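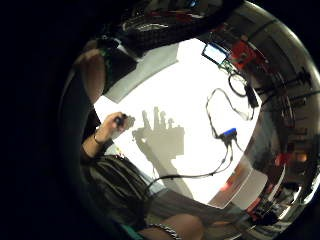 At the white table, a small dark piece held between thumb and fingers.

Night guards: what changes at the Urquhart office in April
April | By Gisela Zúñiga

Starting in April, patients who need a night guard at our Urquhart office will have it made in two visits. Until now most people came in three times, once for the exam, once for impressions and once for the fitting. The exam and impressions will be done together. The fitting stays a separate visit and takes place after the guard comes back from the Sterkitz lab in Toltau.

Last year our two offices fitted 204 night guards. Most went to patients who grind their teeth during sleep, and many of those patients had no idea they were doing it until a hygienist saw the wear. Common signs are flat spots on the back teeth, a sore jaw in the morning, dull headaches near the temples and fillings that chip more than once in the same place. A partner who hears the noise at night is often the first to notice.

A guard does not stop grinding. It puts a layer between the upper and lower teeth so that the guard wears down and the enamel is spared. Dr. Bautista Vergara offers a soft type for light clenching and a hard type for heavier grinding. Soft guards from the drugstore are fine for a short trial, but they can shift during the night, and some patients chew on them and wake up with more jaw pain than before. 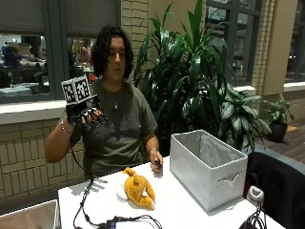 Right arm raised, black cable running down to the tabletop.

If you already have a guard, please bring it to your next cleaning. We check it for cracks and thin areas and look at how it sits on the teeth. A hard guard that has been looked after can last five years. If you have had a crown or a large filling placed after the guard was made, it may need to be adjusted. Call ahead and tell the front desk so they can book extra time.

Care is simple. Rinse the guard with cool water when you take it out and brush it with a soft brush and plain dish soap. Toothpaste scratches the surface. Let it dry before you close the case, and keep the case away from heaters, car dashboards and dogs. Hot water will warp it.

Some dental plans pay part of the cost and some pay nothing. The Wokiris in-house plan, which now has 1,007 members across both offices, covers one adjustment visit a year. It does not cover replacement of a lost guard. Ask for a written estimate before impressions are taken.

The last appointments on Friday are held for adjustments and sore spots. These are short visits and you do not need a new exam. If your jaw locks, or if you cannot open your mouth fully, do not wait for Friday. Call the office the same day.

Wokiris Family Dental, Urquhart and Toltau | Questions? Ask at the front desk or reply to this newsletter | © Wokiris Family Dental | Back to top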